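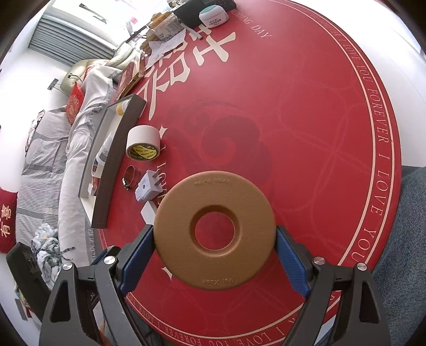
A tan ring embossed with "Mei Xuan," over a red tabletop.

Card makers who use the Liltonden stamp shop have been told, again, that its monthly challenge is getting bigger and better. The shop announced on 12/6/20 that it will merge its challenge blog with the one run by Hallcombe, a die-cutting supplier, and that entries will now be judged by a shared design team.

Bigger is fair enough. The two blogs drew 1,638 entries between them last year, by the shop's own count. Better is harder to see. Where there used to be 2 prizes a month there will still be 2, split across twice the crowd, and both are store vouchers that don't cover shipping.

The rules have grown too. Entries must now use at least one Liltonden stamp or Hallcombe die, where the old challenge took anything on theme, including free digital images. Makers may enter up to 5 cards.

"They say it's the same challenge with more friends," said Maricruz Xolalpa, who has entered most months with cards colored in pencil. "It looks to me like a shopping list."

A similar merger was promised in October with the Bremo ink pad club. That one got a new banner and no challenges have been posted under it yet.

Liltonden did not say who will sit on the design team or how winners will be picked. The first joint theme is "Winter Windows."

We use cookies to improve your visit. By continuing to browse you accept our cookie policy. OK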